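Filed under: Playback & Library > Album Problems
Print this page | E-mail this thread

Ticket opened by Tassanee Somboon

Hi all! So I bought the new Grostbridge record through the Retel store (21 tracks, loud as anything, I love it) and it will not play the way it's meant to. Every song is supposed to slide straight into the next one, and I'm getting a gap between them. It's short, but on a record where the drums never stop it drives me up the wall.

Stuff I tried before writing in:

- Turned gapless playback off and on again. No change.
- Deleted the album and downloaded it again, all 800 MB of it, on my slow connection. Gap's still there.
- Played it on my old Susden speaker and then on headphones. Same on both.
- Tried the last Holub album, which also runs together, and that one plays perfectly!

So it's only this record. Also, track 9 shows up before track 2 in the list, which may or may not be part of it.

Reply from Anong Phromma, Retel support

Hi Tassanee, thanks for the detail. The track order is a good clue. Could you open the album info and tell me if it says "Album" or "Compilation"? And is crossfade switched on?

Reply from Tassanee Somboon

It says Compilation! No idea why, it's one band the whole way through. Crossfade is off, I checked twice.

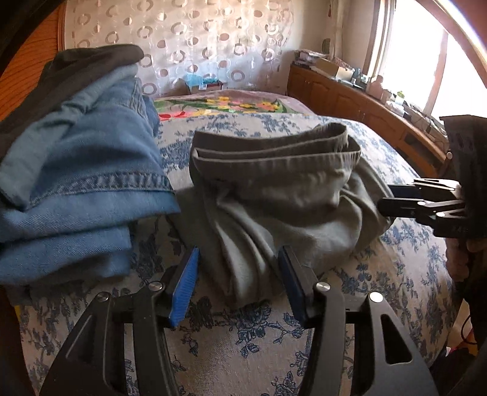 I changed it to Album and restarted the app, and the order is right now, hooray. The gap is gone on most of it too. The only place I still hear it is going into the long slow one near the end, where the organ should hold over and it just drops out for a blink.

Reply from Anong Phromma

Great, we're nearly there. That one looks like a bad file on our side. I've asked for a new copy and will post in this ticket when it's up.

Status: Waiting on Retel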